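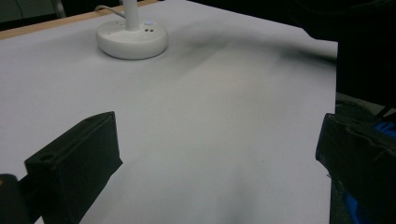

Covered table, pale gray, foot of the white stand at the back left.

Search this notebook
Enter keywords
Go

2022-02-21

Madder, Villanueva root, second bath

Continuing from the Serari wool entry. Same fleece, same mordant, new root. The old lot of root is used up, so any comparison with the July skeins has to allow for that.

Weighed out 200 g of the Villanueva root, chopped, and put it to soak in 2000 ml of rainwater from the Gondthorpe barrel. Left it overnight with a plate on top. Water was already brown-orange in the morning and smelled like wet cardboard. Strained that first water off and kept it in the lidded bucket, then covered the root again with fresh rainwater and started the heating from cold.

The plan was to keep the bath well under a simmer the whole time. It crept up once while I was rinsing the mordanted skeins and I turned the ring down. No boil, but the surface did start to shiver at one side of the pot. If these come out brown, look there first.

Skeins went in wet. Total dry weight before mordanting was 461 g, split across 3 skeins as evenly as I could manage without cutting any of them. Alum only, no tartar this time. The Drusaneck notes say to leave tartar out with hard water, and ours isn't hard if it comes from the barrel, so this is a departure and should be marked as one on the tags. I have written "no CoT" on each.

Color took unevenly at first. The skein with the tight figure-eight tie had a pale ring under the string. Retied it loosely, put it back, and moved everything around by hand for a while. The ring filled in mostly. There is still a lighter patch which I would call pink where the rest is brick. It will go to the sample drawer and not to the weaving side.

Let the bath cool with the wool in it. Squeezed, aired, rinsed until the rinse water stayed close to clear. It never ran fully clear, same as last time.

Reading the color

The usual argument. By the window the skeins look red leaning to orange. Under the ceiling tubes they look like an old flowerpot. I am going to write down window readings as the main value from now on and put the indoor reading in brackets. The July pages don't say which light was used, and I can't work it out from the wording.

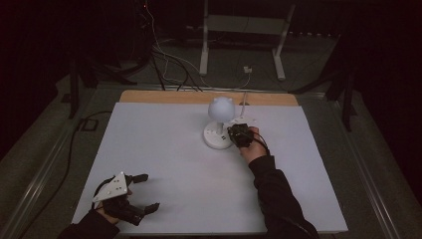

Background matters as much as the light does. A brick red laid on bare pine picks up the yellow of the wood, and the eye reads it as cleaner than it is. I tried one skein on pine, one on gray paper and one on white card, then swapped them. White made all of them look darker. For indoor readings I'd like a diffuse source close to the wool, and a frosted globe on a short stem, like the little one with the ears, suits that better than a bare bulb. Standing it on a white board the same way also gets the wood grain out from under the sample, though gray would be my own choice of surface for reds.

Shade card against the July skeins, window light: new root is warmer and a little weaker. Could be the root, could be the missing tartar. I changed both together, which was poor planning.

To do

Exhaust bath with the leftover liquor and the first soaking water combined. Use the odd ends, not good yarn.
Iron dip on one short length from the patchy skein.
Fading strips: half under card, half open, south window. Label the back as well as the front.
Order more alum before the jar is down to dust.
Repeat this bath with tartar and nothing else changed.

Comments

Guest: Did you dry the root again after straining or go straight to the second water?

Notebook author: Straight to the second water. It sat in the strainer while I washed the pot.

Guest: I keep the first soak separate. Mine gives a peachy tan on its own and dulls the red if I mix it in. Might be worth a short length before you combine them.

Notebook author: Will do a short length of each.

Guest: The link to the Serari wool entry is dead for me.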